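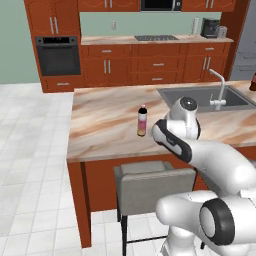

Pale marble, green wall, brown cabinets.

Cristian Ríos
October 23, 2023

1/ In September we chose the countertop for our kitchen. It took us much longer than to choose the apartment. I write down what I learned, maybe it helps a person who is now walking between the samples with a tired face.

2/ A small sample lies to you. In the shop we had a piece the size of a phone and it was calm, almost white. Then we saw the whole slab from the same stone, and it had a dark line across it like a river on a map. Ask to see the slab. Always the slab.

3/ We visited Castaño first. They were very polite and let us put our own cups and plates on the stone for 15 minutes while they had coffee. My wife brought also a tomato, for the color. I was ashamed then, but the tomato was a good idea.

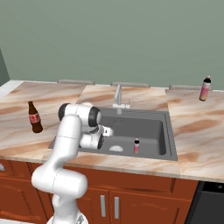
2 min read

4/ Next question is the seams. If your counter has a corner or a wide sink, there will be a seam, and the pattern does not continue by itself. You must ask who decides where it goes. In our case the answer was "the man with the saw", so I asked for his phone number.

5/ At Gamus they draw the seams on paper before you pay. At Wisto they did it only after the deposit, and the deposit was 600. I don't say they are bad people. I say read the page with the small letters.

6/ Marble and lemon are not friends. I knew this as a fact, but I did not know how fast it is. We left half a lemon on the test piece during dinner and in the morning there was a dull circle. Sealer helps with oil and wine. With acid it doesn't help much.

7/ My mother had marble for over 11 years and she never sealed it. It is full of marks and she knows the story of many of them. I like this way of thinking, but it is easier when the counter is already old. 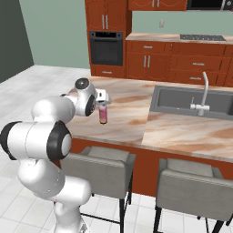

8/ So we talked about quartz also. It is more quiet, it forgives the lemon, but it doesn't like a hot pan. Every material has something it hates, and you choose which thing you can remember at six in the evening with hungry children.

9/ One practical thing: tell the plumber before the stone people come. Our tap from Plomero needed a bigger hole than the drawing said, and to drill it later in the kitchen makes a terrible dust – I found it inside the sugar.

10/ We took the marble in the end. My wife says the kitchen looks colder now, I say it looks clean. The lemons live on a wooden board by the window.

11/ If somebody has used a poultice for oil stains, please write me which one. The tomato was not the problem, the olive oil was.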